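Stallcombe Packing Table, Saturday, February 10, 2024

This gallery covers the surface and layout of the sorting table at Stallcombe, where mixed vegetables are moved between trays and boxes. Text and captions by Trilok Tripathi. The full Stallcombe set has 22 photos; the page for the Dunleavy room is separate and uses the older table.

## Notes on the setup

- **Top:** Trolow board, matte white. It replaced a gray one in October. Marks from damp boxes wipe off with plain water. Do not use scouring powder, which leaves shiny patches.
- **Working height:** unchanged from the old table. The legs are the same Rekix set, part 1397, with new feet.
- **Light:** diffused, from overhead. The bare bulbs used before gave hard shadows and made green skins look yellow in photos.
- **Trays:** kept along the far side. Peppers, cucumbers and similar items share a tray when the batch is small. Full batches get one tray per kind, up to 15 pieces in each.
- **Boxes:** plain brown cardboard, set at the left. The center of the table stays clear during sorting.
- **Cucumbers:** the short type only. Anything longer than 17 cm goes in the deep boxes and is handled at Dunleavy.

Colors have not been corrected. The white top reads slightly blue toward the near side, and the same cast shows up in the October photos.

## Photo
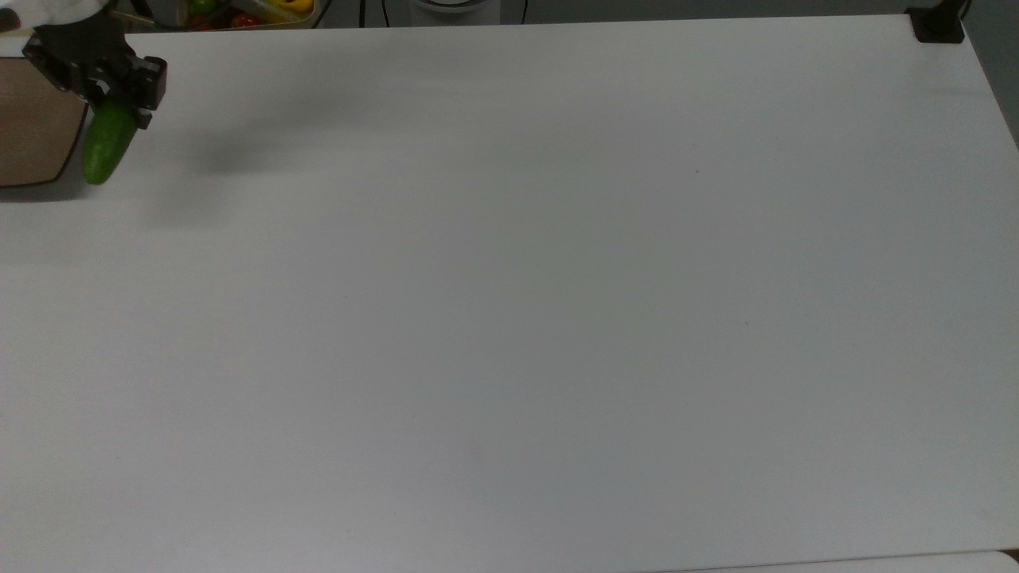

Short green cucumber held upright over the white top, cardboard box at left, mixed produce tray at the far side.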